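Clondik is hiring again, and this time they want to hear from people who've never worked in a call centre

I've been keeping an eye on the jobs page at Clondik for a while now (a few of you write to me every time a power company so much as updates its logo), and this week it finally moved. The retailer is taking on 20 people for its customer team at Gulline, with the first group starting in March.

These are phone and email jobs, mostly. Moving-house connections, bill queries, payment plans, and the odd cranky call when the lights go out. Training is paid and runs for 6 weeks, and you don't need to have worked in energy before. I rang the recruitment line to check that bit and was told retail or hospitality is fine, which will please half of Gulline, I reckon.

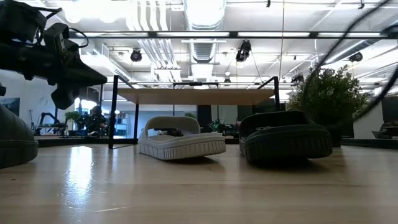

A grey shoe on the wood at the far left, with a black robotic arm overhead.

The roster is the part I'd look at closely. Shifts start at either 7 am or 11 am and you swap over every fortnight, so if you've got school drop-off to sort out, ask about it early. There's a form for requesting a fixed start, but it's tucked away on the second page of the application and I missed it completely the first time through. Weekend work is by agreement – the ad says so in plain words, and I'd keep a copy of it.

Three of the jobs are team leader spots. Those do ask for experience, and they're based at the Prastirar office instead, so check the bus times before you get too keen. I did that trip last winter and it was 56 minutes each way with one change, and not a lot of shelter at the changeover!
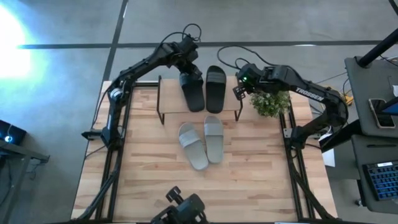

Black footwear and a pair of robotic arms at a butcher-block table.

Pay isn't listed, and that bugs me every time. The ad says “competitive” and leaves it there. When I asked, I was told the hourly rate gets sent out with the interview invitation, along with the details on super and the staff discount on power. So you'll have to put in an application to find out, but at least you'll know before you sit down in front of anyone. Interviews are in person at Gulline, half an hour or so, with a short typing task at the end.

Applications go through Clondik's own website and they close at 5 pm on the last day of the month. There's no agency involved, so if someone messages you offering to put you forward for a fee, ignore them and report it.

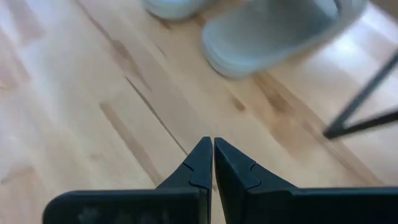
Rivadeneira wrote in to add that the online form times out if you leave it sitting too long, and that it's worth typing your answers up somewhere else first and pasting them in. The same message said the fixed-start request can still be lodged after you've applied, by emailing the recruitment team with your application number.

Good to know, and I've asked Clondik to put that on the jobs page. I'll update this when they get back to me about the pay.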